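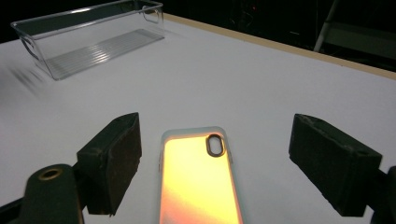 About us

Hello, and thanks for clicking through to the page most people skip. We're Prukon, a small mixing and mastering studio with a repair bench in the back room, and I'm the one who answers the emails, so if you've ever had a reply from us at half past eleven at night, sorry, that was me.

I started out recording friends' bands in a spare bedroom with two microphones and a duvet hung over the wardrobe door. The drums always sounded like they were in a wardrobe too, but people kept coming back, and after a while my neighbours (very patient, up to a point) suggested I find somewhere else to do it. I rented one room on the first floor of an old printing works and called the business Prukon, a word my bandmates and I used for the noise a bass amp makes when you switch it off too quickly. There are now three of us and four rooms, and the kettle is in the only one without any soundproofing.

What we do

Mixing is the main thing. You send us your tracks from whatever you recorded them in – Logic, Reaper, GarageBand, an eight-track that's older than you are – and we send back a mix. You get two rounds of changes in the price, and if the third one is just "vocal up a touch" I'm not going to invoice you for it. Last year we mixed 153 songs, plus one very long piece for church organ and tape loops that I still hum in the car.

Mastering is done in a separate room by a separate pair of ears. I don't master anything I've mixed, I'm too used to it by then. We do streaming and CD masters, and we'll prepare files for vinyl if you tell us early enough which plant is cutting it, as they all want slightly different things.

Then there's the bench. We fix audio interfaces, valve amps, pedals, keyboards and the odd mixing desk. Most of what comes in is crackly pots, tired valves and headphone sockets that have been trodden on. We charge £28 to look at something and tell you what's wrong, and that comes off the bill if you go ahead.

The rooms

The big control room is called Semeniuk and the mastering room is Deren. They're the names that were on the doors when we moved in, and we liked the signwriting too much to scrape it off. Semeniuk has the large monitors and a sofa that is hard to get out of. Deren is smaller and much quieter, and we spent a silly amount of time in there moving panels an inch to the left. The live room hasn't got a name. It fits a five-piece if the drummer is reasonable about cymbal stands.

Prudach

A fair few of you found us through Prudach, our home recording course, so I should mention that as well. It runs over six evenings and covers the stuff people email me about anyway: buffer sizes, why your guitar is arriving late in your headphones, gain staging, when to bounce a track and when to leave it alone, and how to label your files so that somebody else can open them without crying. So far 324 people have done it. You don't need expensive gear, and we've had great-sounding work from a single interface and one dynamic mic. The next course starts on Tue 22 April, and the one in March filled up quickly, so do get in touch if you fancy it!

Coming to see us

We're up one flight of stairs, with a goods lift if you're bringing a Hammond (please ring first, the lift has moods). Parking is free after six. Sessions are by appointment but the bench is open for drop-offs on weekday afternoons, and you're welcome to stay for a tea and have a listen to whatever's on the speakers.

For prices and dates, use the contact form or just ring. If it goes to the answerphone we're probably in the middle of a take, so leave your number and I'll call you back.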